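4 Putting the display folders together

This section covers loading the printed pages into the Fenitz display folder and registering the finished folder in Grurnix. It assumes that you have already printed the set as described in section 3. If the set came from the Tavberg print room, check the cover slip first. Sets marked "draft" must not go into folders.

4.1 Before you start

You need:
the full set of printed pages
one Fenitz display folder with clear pockets
a spine label and an index card
a clean, dry cloth

Clear a desk wide enough for the pages to lie in rows. Let pages from an inkjet printer stand for 3 minutes before you handle them. Pages from a laser printer can be loaded right away.

CAUTION: Do not use pockets that have gone cloudy or split along the seam. Toner can stick to old pockets and lift off the page when the page is removed.

4.2 Loading the pages

1. Lay the pages out in reading order, left to right, starting with the back row. Pages may overlap as long as you can still read the headings.

2. Compare the order with the contents list. Fix any mistakes now. Moving pages once they are in the pockets takes much longer.

3. Open the folder flat at the first pocket. 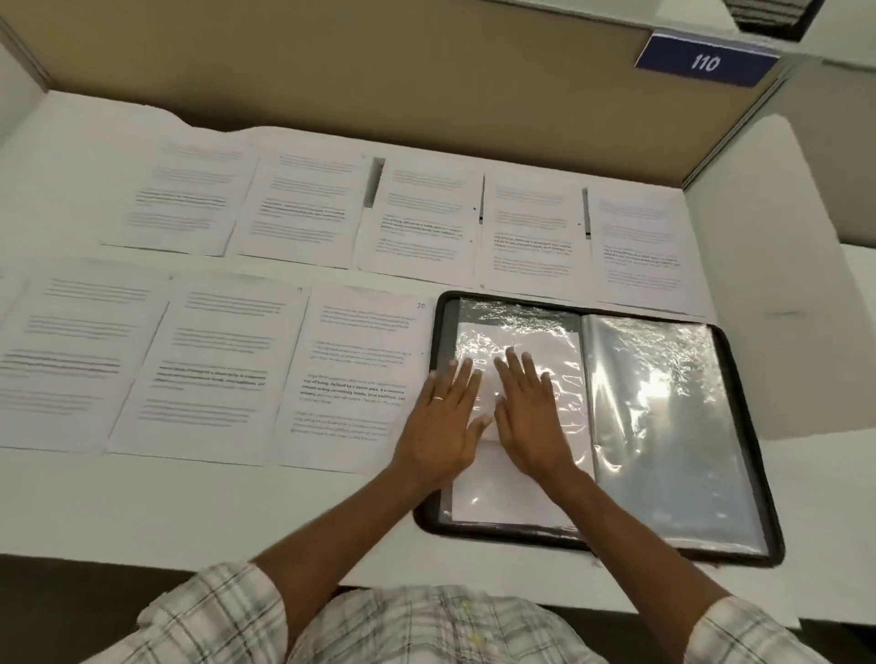 Figure 4-1. Pages laid out in two rows, with the display folder open to the right.

4. Hold the pocket open with one hand and slide the first page in with the other. Push it down until it touches the bottom seam.

5. Put the second page in the same pocket, back to back with the first, so that both printed sides face out.

6. Carry on until the set is used up. Leave the last pocket empty for update notices.

7. Turn through the whole folder once from front to back. Look for pages that are upside down and for two pages facing the same way.

Note: Fold-out drawings go in a pocket by themselves. Fold them with the title block showing. Do not trim the margin to make a drawing fit.

4.3 Spine label and index card

Write the folder number on the spine label in black ink. Numbers at the Badawi site start at 3442 and are issued in order. If you have not been given a number, leave the label blank and go to 4.4. Grurnix will issue one when you save the record.

Slide the label in from the top. The card goes inside the front cover, lined side up, and should show:
folder number
title of the set
month and year of printing
shelf

4.4 Registering the folder in Grurnix

1. Open Grurnix and choose Folders, then New.

2. Enter the title exactly as it appears on the contents list. The title field takes up to 600 characters, including spaces.

3. Select the set type. Use "Reference" for anything that stays on the shelf and "Loan" for anything that may leave the building.

4. Choose Save. The folder number is shown at the top of the record. Copy it to the spine label and index card if you have not done so.

If message 311 appears, a folder with the same title already exists. Choose Cancel and search for the older record. When the new folder replaces it, open the older record, set it to Withdrawn and save again. When both folders are needed, add the shelf name to the end of the new title.

4.5 Replacing a single page

Take out only the page that has changed. Put the new page in the same pocket and write the change on the index card. Withdrawn pages go in the shredding bin, except for signed pages, which are kept until the July review. See section 7 for the review procedure.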